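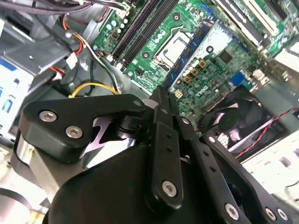 Blauer Speicherriegel vor dem Prozessorsockel, dahinter die schwarzen Steckplätze.

Livia – Bilder und Notizen vom Aufrüsten älterer Tischrechner
LIESMICH zur Sammlung, Fassung 1.2
Stand: 8. Januar 2023

Worum es geht

Schön, dass ihr hereinschaut! Livia ist eine kleine Sammlung von Bildern und Arbeitsnotizen rund um das Innenleben gewöhnlicher Desktop-Rechner, wie sie in Büros, Schulen und unter Schreibtischen jahrelang brav ihren Dienst tun und irgendwann bei uns in der Werkstatt Midside auf der Bank landen. Im Mittelpunkt steht der Arbeitsspeicher: Riegel herausnehmen, Riegel einsetzen, Riegel vergleichen, und manchmal auch der Riegel, der partout nicht einrasten will. Drumherum ist einiges an Beifang dazugekommen, vor allem Prozessorsockel mit und ohne Kühler, Kondensatoren in allen Farben und Größen, Laschen, Haltebügel und die vielen kleinen Schrauben, die immer dann fehlen, wenn man sie braucht.

Angefangen hat das Ganze als Ordner, den Bernadette Mac Carthaigh für unsere Einsteigerabende angelegt hatte. Sie wollte etwas zum Zeigen haben, das nicht aus einem Hochglanzprospekt stammt, mit Platinen, wie sie uns wirklich unterkommen. Der Ordner wuchs, andere legten etwas dazu, und im Juli haben wir uns dann endlich hingesetzt und ihn so sortiert, dass auch Leute außerhalb der Werkstatt etwas damit anfangen können.

Was enthalten ist

Die Sammlung umfasst 500 Bilder aus 20 Rechnern. Zu jedem Rechner gibt es eine Notizdatei, in der steht, was ausgebaut und was eingebaut wurde, dazu Bemerkungen zum Zustand der Platine. Bei 16 Geräten ist auch der Speichertest dokumentiert, bei den übrigen fehlt er, teils weil das Netzteil nicht mitspielte, teils weil wir schlicht vergessen haben, das Protokoll abzuspeichern. In den Notizdateien ist das jeweils vermerkt.

Die Ordner heißen:

speicher – Riegel und Steckplätze, einzeln und im Zusammenhang
sockel – Prozessoren, Halterahmen, Hebel und die Bohrungen für den Kühler
kondensatoren – Nahansichten, mit und ohne Schäden
notizen – eine Textdatei je Rechner
listen – Schlagwörter und Zuordnung als Tabelle

Schlagwörter

Jedes Bild trägt mindestens ein Schlagwort, viele tragen mehrere. Vergeben haben wir sie von Hand, und zwar immer nach dem, was zu erkennen ist. Das Schlagwort »riegel« bekommt also jedes Bild mit einem Speichermodul darauf, egal ob es steckt, liegt oder sich irgendwo über der Platine befindet. »bank« steht für die Steckplätze als Gruppe, »lasche« für die Verriegelung an deren Enden. »sockel_offen« haben wir nur vergeben, wenn kein Kühler den Blick auf den Prozessor versperrt.

Über die Farben haben wir länger diskutiert, als man glauben möchte. Es gibt blaue, grüne und schwarze Riegel, und die Farbe verrät über Bauart und Geschwindigkeit leider gar nichts. Maksym Pavliuk hat sie trotzdem als eigene Spalte aufgenommen, und inzwischen sind wir alle froh darüber, denn beim Suchen erinnert man sich eben doch zuerst an »das mit dem blauen«. Speichergröße und Typ stehen nur dort in der Tabelle, wo wir sie sicher vom Aufkleber ablesen oder im Betrieb auslesen konnten. Geraten wurde nichts, leere Felder sind wirklich leer.

Wie wir beim Umbau vorgehen

Die Notizen setzen ein paar Gewohnheiten voraus, die wir nicht jedes Mal neu aufgeschrieben haben. Vor jedem Eingriff ist der Netzstecker gezogen. Riegel fassen wir an den Kanten an und prüfen vor dem Einsetzen, ob die Kerbe zum Steg im Steckplatz passt. Wenn es klemmt, wird nicht gedrückt, sondern noch einmal nachgesehen – meistens ist das Modul verdreht oder eine Lasche steht halb zu. Dorin Munteanu hat seine eigene Reihenfolge und nimmt immer zuerst den Riegel heraus, der dem Sockel am nächsten ist; in seinen Notizen sind die Plätze deshalb vom Sockel aus nummeriert, in allen anderen nach dem Aufdruck auf der Platine. Bitte beim Vergleichen daran denken!

Bekannte Lücken

Notebooks kommen nicht vor, Server auch nicht. Sehr junge Platinen sind kaum vertreten, dafür viele von der grünen Sorte. Im Ordner kondensatoren sind 135 Bilder noch nicht gegengelesen, dort können Schlagwörter fehlen oder danebenliegen. Der Rechner mit dem Kürzel Dobos taucht in zwei Notizdateien auf, weil er zweimal umgebaut wurde; die zweite Datei ist die gültige.

Nutzung und Rückmeldungen

Ihr dürft die Bilder und Texte gern für Unterricht, Werkstattabende und eigene Versuche verwenden, auch bearbeitet, solange ihr Livia als Quelle nennt. Für Kaufberatung taugt die Sammlung nicht, dafür sind die Geräte zu alt und zu zufällig zusammengekommen.

Fehler in der Tabelle sammelt Diarmuid Gallagher. Am liebsten ist ihm eine kurze Nachricht mit dem Namen des Ordners, dem Schlagwort und eurem Vorschlag. Neue Notizdateien nimmt Ita Scanlon entgegen, bitte als schlichten Text und mit Umlauten in UTF-8.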